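Projects > Coursework > Visit reports > Two-armed manipulation at Renolside

Two arms, one chopping board: report on a visit to the Renolside open day

1. Why we went

The module handbook says each project group must "observe an automated process in its working environment and report on it critically". Most groups picked the bottling line, because the bottling line gives out free drinks. We picked the robotics open day at Renolside, partly out of interest and partly because our own project, a sorting arm called Fleladance, had by then spent most of a term failing to pick up a cube. We wanted to see how people with a budget failed to pick up a cube.

The visit took place in March. We arrived at 10 in the morning, were given lanyards, and were shown a safety video in which an actor was told off for wearing a scarf. One of our group was wearing a scarf.

2. What was on offer

The open day had 12 stands. Several were posters with a person standing next to them. One was a vacuum cleaner. The one we had come for was the Szabo cell, a pair of arms set up inside a black fabric enclosure to do small kitchen jobs, and it had by far the longest queue. Visitors went up to it in batches of 6, which suited us, as there are six of us and we did not have to talk to anyone new.

The morning's task was called "clear and cut". The arms have to deal with a few small cubes on a chopping board, using whichever tools are lying within reach, and put things where they belong afterwards. The cubes are dull little things and the programme sheet referred to them as "ingredients" throughout. We have kept to "cubes".
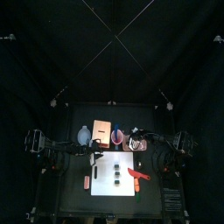
We had expected something faster. The promotional leaflet uses the word "swift" in its first paragraph, and there is a drawing of an arm with speed lines behind it. What we got was the pace of somebody looking for their glasses in the dark. An arm would set off, slow down, consider its position, and arrive. A child ahead of us asked whether it was broken and was told that it was planning. We have since adopted this wording for our own progress meetings.

Once we had adjusted, it was rather absorbing. When you watch a person tidy a worktop you see the result and miss the work. With the arms you get every decision separately, with a pause on either side of it. By the third run we were leaning over the rope and silently urging it on.

3. How the cell is arranged

The demonstrator was generous with her time and answered everything we asked, including the question about whether it could make toast (no). The notes in this section come from her talk and from what we could see for ourselves.

3.1 The enclosure

The walls are black fabric and the tabletop is dark too. We had assumed this was for drama. She said it cuts down reflections and stops the vision software taking an interest in passers-by, which had been a problem at an earlier event where it tried to locate a visitor's white trainers. Fleladance currently lives on a windowsill. We looked at one another at this point.

3.2 The arms

There is one arm on each side, both reaching inwards, each with a two-fingered gripper. They share the middle of the table, and sharing is most of the difficulty. Either arm can get to the board, so something has to decide whose turn it is. The Szabo team handle this with what she called a booking system: an arm reserves a patch of table before it goes there and gives the patch back when it leaves. If both want the same patch, the one with the shorter job goes first. It is fairer than our student kitchen.

3.3 The objects

We had imagined specially made test pieces. Most of what was laid out could have come from a kitchen drawer or a child's toy box: a pink cup with a blue utensil in it, a tray, a white board, a red-bladed tool with an orange handle. The bright colours are useful to the software, we were told, and also they were what the shop had.

The see-through cup got its own short speech. Clear and tinted plastic is miserable for depth sensing, as the sensor gets readings from the cup, from what is in the cup, and from whatever is behind the cup, and averages them into something that does not exist. The team left it in on purpose. We admired this and resolved not to do it.

4. The runs we watched

We stayed for three runs and then queued again for a fourth. The notes below were taken on the back of the programme sheet and tidied up on the train.

Run 1. The left arm went towards the board, stopped short and went back. The right arm waited politely for the whole of this. Total achievement: none, though it was done very carefully. Time taken, 43 seconds.

Run 2. A cube was gripped, lifted and put down again a short way from where it had been. There was applause. We joined in, having learned what this costs.

Run 3. Stopped by the demonstrator when a gripper closed on the rim of the tray and would not be talked out of it. She pressed the stop button, opened the fingers from the laptop and reset the table by hand, which took her no time at all and rather undermined the case for automation.

Run 4. Much the best. Both arms moved at once for a good stretch, and the booking system could be seen working, with one holding back while the other finished. A second cube was moved and stayed moved.
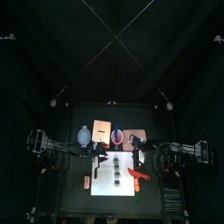

5. What we asked afterwards

Our prepared questions were on a sheet of paper that was left on the bus, so these are the ones we could remember.

How many attempts does it take to teach it a new job? They aim for 200 demonstrations by a human operator before they expect anything sensible. We have done nine with Fleladance and had been feeling quite hard done by.

What goes wrong most often? Putting the table back. Between runs every object has to return to its starting area, and people get bored and start putting things down slightly to the left. The arms then learn that the world is slightly to the left. A good share of the team's written procedure is about how to lay a table.

Could it use real food? It has been tried, with a banana. She did not elaborate.

What software do they use? A planner of their own on top of a package called Zaleo, which handles the talking between the two arms. She said it was well documented. We looked it up that evening and it is documented, at any rate.

6. What we would criticise

The handbook asks for criticism, so:

The commentary was hard to hear from the back of the batch, and the vacuum cleaner was on the next stand.

Visitors were told before each run what was meant to happen but not how success would be judged. When the cube moved in run 2, half of us thought it was a triumph and half thought it had missed. A small card saying "cube must end up at X" would have settled it.

The leaflet. We return to the word "swift".

None of this spoiled the visit, and the demonstrator's willingness to show us a run going wrong and then explain it was worth more to us than four clean ones would have been.

7. Changes to our own project

Fleladance has been moved off the windowsill and into a cardboard box lined with black felt. The felt was cheap and sheds. Early signs are good, apart from the fluff.

We have marked starting areas on the table with tape and written a half-page procedure for resetting it. Two members of the group have already broken the procedure and one of them wrote it.

We have dropped the clear plastic pot from our object set and replaced it with a solid yellow one. This will be described in the final report as a design decision.

We are not adding a second arm. The booking system is clever and we understood most of it, but we have one arm, one working motor driver and until May to finish. The next job is to get to fifty demonstrations, after which we will look at the grip failures again and decide whether the foam pads stay on.

Comments (4)

benchmonkey
Was on the same open day in the afternoon. We got two cubes in a row and then the arm sulked for ages. Didn't know about the banana, would have asked.

pip_in_lab_three
Black felt sheds for ever. Use blackout curtain lining, it's much less hassle and you can wipe it.

oldcogs
Good report, but section 3.2 could do with a diagram. How does the booking system cope if an arm stops halfway and never gives its patch back?

Fleladance group
@oldcogs we asked that! There's a timeout, then a person walks over. @pip_in_lab_three thank you, we are already picking it out of the gripper.

Contact the coursework office | © Student Projects Archive | Back to top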